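3.2 Household survey and textile measurements

The second part of the study looked at how outdoor cushions, seat covers and shade cloths hold up when they are left on a patio or deck through a full season. Earlier work on outdoor living areas has mostly dealt with hard goods such as decking boards and table frames. Soft goods wear out sooner and are replaced more often, and for many households they are the larger cost over time.

We mailed a short questionnaire to homes in two counties, one near the coast and one inland, and received 3,258 usable replies. Each household was asked what fabric items it kept outside, how they were stored at night and in the off season, and when each item had last been replaced. The questions were kept simple so that they could be answered without looking up receipts. A line was left open for comments, and many people used it to complain about zippers.

From the replies we chose 56 households for a closer look. These homes agreed to hand over one used cover each at the end of the season in return for a new one. The covers came from four product lines: Tristex, Goko, Juhász and Mudent. Covers with no readable care label were left out, as were any that had been patched or re-sewn at home.

Each cover was aired indoors before testing. We recorded the outer dimensions, the color on the sun side and the shade side, the state of the seams, and the breaking strength of a strip taken from the center of the top panel. Seam condition was scored by two readers working apart from each other, and the mean of the two scores was used. Where the readers differed by more than one step, the cover was looked at a third time and a single score agreed.

Fabric handling is a known source of error in this kind of work. A cover that has been pulled flat by hand can measure longer than one that has been allowed to relax, and the difference is largest in loosely woven cloth. For this reason all pieces were left untouched on a level surface overnight before any length was taken. 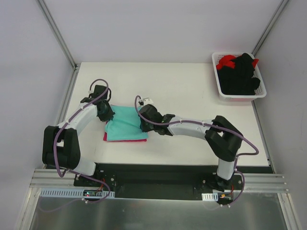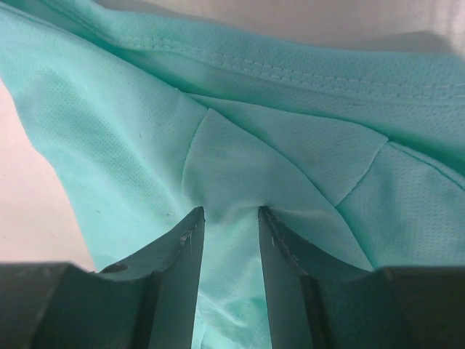 Figure 4. Fabric on a flat work surface (first view) and a teal-green garment with two parallel rows of stitching (second view).

3.3 Results for fading and seam wear

Fading was greater in the inland county than on the coast, which we had not expected. The coastal homes reported more rain and more wind, but they also reported bringing cushions in more often. When storage habits were taken into account the gap between the two counties became small. Covers kept in a deck box or garage overnight lost less color than covers left out, in both counties and in all four product lines.

Seams failed before the cloth did in most of the covers we examined. The usual pattern was a run of broken stitches along the front edge, where people sit down and slide forward. Corner seams came second. In 11 covers the thread had given way while the fabric on both sides of the seam was still sound – a result that points to the thread as the weak part. Nine of these 11 came from homes where the cushions were never taken in.

Strip strength fell over the season in every product line. The drop was steeper for darker colors, though the number of dark covers was too small to test this properly. Covers that had been under a roof or awning for part of the day kept more of their strength than covers in full sun.

3.4 Limits of the data

The homes that returned a cover were volunteers, and they may take better care of their furniture than most. The survey relied on memory for replacement dates. We also did not measure mildew, which came up often in the written comments and which Lucero is treating in a separate study of storage boxes. Rahimi repeated the length measurements on a subset of covers in November and found no change that would affect the results given here.

Related articles
Slip resistance of sealed and unsealed deck boards
Airflow under fixed and retractable awnings
Storage boxes and mildew on outdoor cushions
How long do patio umbrellas last?

Contact the authors: Kourosh Rahimi, Eulalia Lucero | Copyright, all rights reserved | Back to top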